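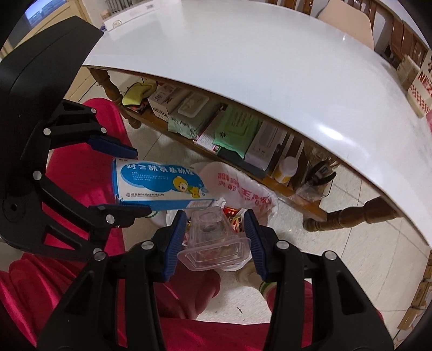 Household & Storage > Living room
Thread: Round coffee table has turned into the medicine cupboard

endwood_flat
Posted December 8, 2019

We have a round white table with a wooden shelf underneath, and everything ends up on one or the other. Medicine boxes, snacks, tissues, carrier bags with a few packets left in the bottom. I spent this afternoon sorting it and got as far as putting things into heaps on the sofa. Budget is small and I'd like it done before January, when we have people staying.

What do you keep in the living room and what do you move out? The shelf is open on all sides, so whatever goes there is on show.

Kito
Medicines out first. Ours live in a lidded box on top of the wardrobe. The living room is the wrong place for them, especially if children visit.

rutell241
Disagree with Kito, up to a point. If someone in the house takes tablets with meals they need to be where the person sits. Mine were in a bedroom drawer for a year and I missed half of them. A small tin on the shelf works fine. Prescription stuff in the tin, everything else in the cupboard.

Kito
A tin isn't child-proof.

rutell241
No, and neither is a wardrobe if there's a chair nearby. We have no children here. The OP hasn't said.

endwood_flat
No children living here, but a nephew of three comes most weekends. He can reach the table top easily, and the shelf even more so.

I've got everything back up on the table now to go through it again, and it's the mixture that bothers me.

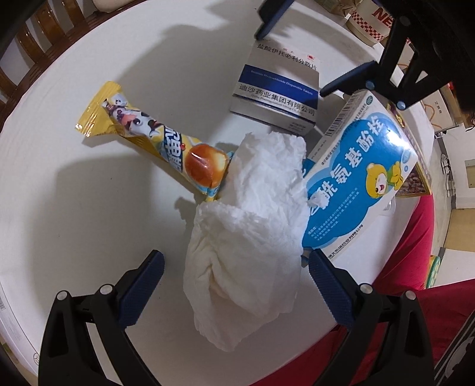 A bun in a bright yellow wrapper with a cow on it, next to stomach tablets, next to a blue box with a cartoon bear. A three year old would go for the bear as quickly as the bun. The blue one is paracetamol suppositories and I don't want him anywhere near it. So I think I'm with Kito on this.

Kito
Good. Check the label for storage as well. Suppositories go soft in a warm room and some are meant to be kept cool.

plainshelf
Keep them in the boxes whatever you do. My mother used to throw the cartons away to save space and then had loose strips with half the name torn off and no leaflet. If a box is too bulky fold the leaflet round the strip and put a rubber band on it.

rutell241
Fair enough with a nephew. I'd still leave tissues and snacks on the shelf, in separate baskets. Shallow ones, or things sink to the bottom.

yanez_k
I bought a Yáñez basket for this and it was too tall for the shelf by a finger's width. Measure the gap first. Also measure between the legs, as turned legs are fatter in the middle than you expect.

endwood_flat
Will measure tonight. Has anyone got a use for the carrier bags? I must have 20.

plainshelf
Keep five, bin liners.

Kito
One bag to hold the others, hung on the back of the kitchen door. Old medicines go back to the chemist, by the way, don't put them in the bin.

endwood_flat
Medicines are now in a lidded box on the top kitchen shelf, away from the cooker. Baskets next weekend.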